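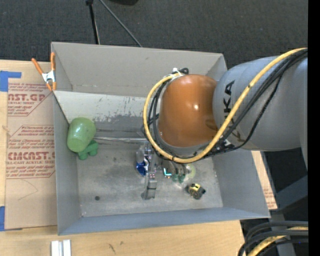 Last modified: November, by Settimio Russo

Finding a cable snag fault on the bin-picking arm

Use this procedure when the arm drops out with a following-error or communication fault during a pick and the log gives no collision event. It was written after a run of stops on the Erkari cell, where the drive was replaced before anyone looked at the dress pack. The drive was fine. A conductor in the gripper cable had broken inside its jacket and opened only when the wrist was turned toward the left wall of the bin.

The dress pack on this cell runs outside the arm. The yellow cable and the black bundle pass over the gray link, go under the orange joint housing and come back up on its left side, where a white cable tie holds them. One black strand hangs wider than the others. Slack of this kind is needed for wrist rotation, but it can also catch on the bin rim or on the spring clamp when the arm reaches low.

Before you start

Stop the program, lower the speed override and take the arm out of automatic. Lock out the cell before putting a hand inside the bin or touching the cables. Steps 3 to 5 are done with power off. Steps 1, 2 and 6 need two people, one of them holding the enabling switch and doing nothing else.

Procedure

1. Save the fault log and write down the joint angles at the stop. If three or more stops share a wrist angle within a few degrees, suspect a cable before a drive.

2. In manual mode, jog back to the recorded pose. Stand outside the reach of the arm. Watch the loop on the left of the orange housing for tension as the wrist turns.

3. Lock out. Run a gloved finger along each cable from the housing to the fitting under the link. Feel for flat spots, soft spots and twist. Mark anything suspect with tape.

4. Check the cable tie. It should hold the bundle without denting the jackets. On the Erkari cell the old tie had been pulled tight enough to leave a groove, and the break was 13 mm from it.

5. Unplug the gripper cable at both ends and measure each conductor while flexing the cable at the marked places. A reading that jumps above 2 ohms is a failure. Replace the cable; do not splice it.

6. Fit the new cable, restore power and run the wrist through its full travel at low speed, first above the bin and then at picking depth. Follow with 50 slow picks using mixed objects, including some against the left wall and some near the inner sloping panel.

Clearance at the rim

Check that the loop stays clear of the clamp handles at the lowest pose. If it does not, move the clamp along the rim or shorten the loop — never both in one pass, or the next fault will be hard to trace. Renzo Messina also added a software limit on wrist rotation below rim height. It costs a few reachable grasps in the corners.

Scuffs on the bin floor are not evidence of a crash by themselves. Compare them with the force log before changing the approach height.

Inspection interval

Repeat steps 3 and 4 every 4000 picks, and after any stop in which the gripper was pulled free by hand. Record the tie position each time, measured from the edge of the orange housing.

Related

Resetting the force limit after a gripper change
Lama cell: lost calibration after a bin was moved
Bognár feeder jams, causes and clearing
Hukent controller log codes

This site uses cookies to remember your settings and count visits. Accept | Manage preferences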